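Home | Topics | Maths | Science | History | Games

Cubes and Their Corners

A cube is a solid shape. Solid shapes take up space, so you can pick them up and turn them over. A square drawn on paper is flat. A cube is what you get when six squares of the same size are joined along their edges.

The flat parts of a cube are called faces. Every face is a square, and all the faces match. If one face is 4 centimetres wide, so are the other five.

An edge is the line where two faces meet. A cube has twelve edges, and they are all the same length. A corner is the point where three edges meet. The proper word for a corner is a vertex, and when there is more than one we say vertices. A cube has eight of them.

The angle at each corner of a square is 90 degrees, which we call a right angle. Right angles are why cubes stack so well. The bottom of one sits flat on the top of another, and the sides line up with no gaps. Balls cannot do this. However you pack balls into a box, there will be spaces between them.

Faces you can see

Hold a cube in front of you and look at it with one eye shut. You might see one face, two faces or three. You will never see four at once, however you turn it. The other faces are always hidden round the back.

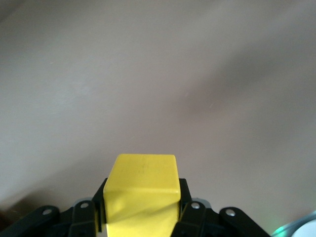
How many faces of a cube are hidden when you can see two?
Four are hidden. A cube has six faces, and six take away two leaves four.

When a cube is tilted, its faces stop looking like squares. The side of a face that is further from you looks shorter than the side that is near. Artists have to learn this when they draw boxes and buildings. The face has not changed shape. It only looks different from where you are.

Opening a cube out

If you cut along some of the edges of a cardboard cube, you can lay it flat in one piece. The flat shape is called a net. The best-known net looks like a cross, with four squares in a line and one more on each side. There are eleven different nets for a cube. Try drawing some on squared paper, cutting them out and folding them up. Not every shape made of six squares will work. Six squares in a straight line will not fold into a cube, as some of the squares end up on top of each other.

Measuring the inside

The space a solid shape takes up is its volume. To find the volume of a cube, measure one edge and multiply that number by itself, then by itself again. For a cube with edges of 4 centimetres, that is 4 x 4 x 4, which makes 64 cubic centimetres.

Doubling the edge makes a much bigger change than most people expect. A cube with edges of 8 centimetres has a volume of 512 cubic centimetres. You would need eight of the smaller cubes to build it.

Cubes in nature

Look at table salt through a magnifying glass and you will find that many of the grains are shaped like tiny cubes. A mineral called pyrite can also grow as cubes, with faces so flat that they look as if somebody has polished them.

Words to remember

Face: a flat part of a solid shape
Edge: the line where two faces meet
Vertex: a corner
Net: a flat shape that folds up into a solid one
Volume: the space a solid shape takes up

Written by Dorota Czerwiński

22 shares | 4 comments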